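Newsletter > Local Business > July

Print this page | E-mail this item

Koseck wants your shop on a subscription

By now most members in Undcombe have had the Koseck letter. It offers "total bookkeeping peace of mind" for a monthly fee, with the first 2 months free. I read it through twice and still can't say what we'd be paying for.

The letter claims members will save 11 hours a month. Whose hours? I do my own books on Sunday evenings and they don't take 11 hours in a bad month. Lenka Lukáč asked the sales line how they got that number and was told it came from "a range of customers." She asked which ones and was offered a brochure.

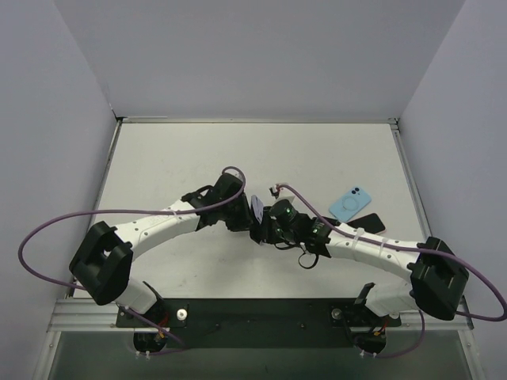
Then there's the small print. Leave before the year is up and you owe $600. Your records come back as a file that only opens in their own program, unless you pay another $100 for what they call a clean copy. I'd call it my copy.

Farhad Rashti has signed up and says it's fine so far, though he's still in the free part. I'd like to hear from him again in December, when he's had a few bills.

If you're tempted, get the exit terms in writing first and ask them to name one shop our size that stayed past the first year. I asked on 23rd July and am still waiting.

Lyle Lindqvist

E-mail this item to a friend | Print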